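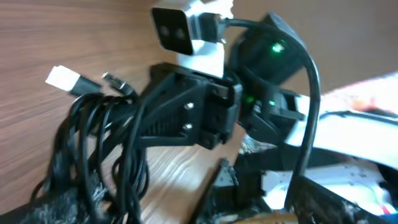

*Figure 1. Camera module on a white bracket, over the table.*

# Reading the Fine Print: Injury Waivers at Local Gyms

Zinash Negash, Lâm Sầm and Perla Serrano
2021-08-31

We wanted to know whether people who sign a gym waiver understand which claims they give up. We collected waivers from gyms in Bratwood and asked 71 members to read one and answer four questions on it.
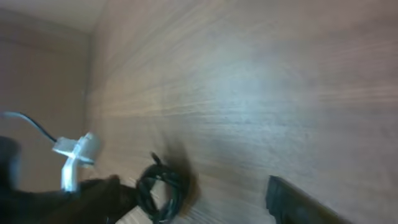

*Figure 2. Tabletop and wall.*

## Method

Each member got the same one-page form, 537 words long, and could take as much time as they liked. Lâm timed the reading. Perla marked the answers using a key that our instructor, Dayana Gallegos, had checked.

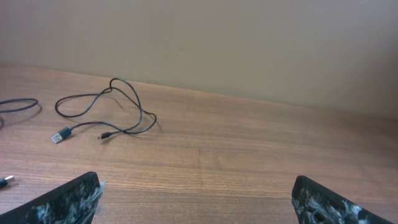 We left out anyone who had worked for a law office or an insurer.

## Results

Of the 71 members, 30 knew that the form covered ordinary carelessness by staff. Fewer could say what "gross negligence" meant. Several thought signing ruled out any lawsuit at all, and two thought the form was a health check. 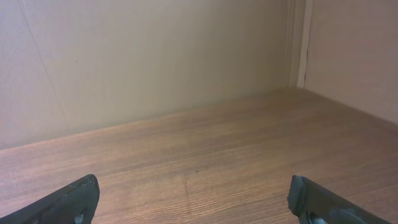 Longer reading times did not go with better scores. We plan to repeat the test in December with a version in plainer words, which Zinash is drafting now. The answer key is in Appendix B.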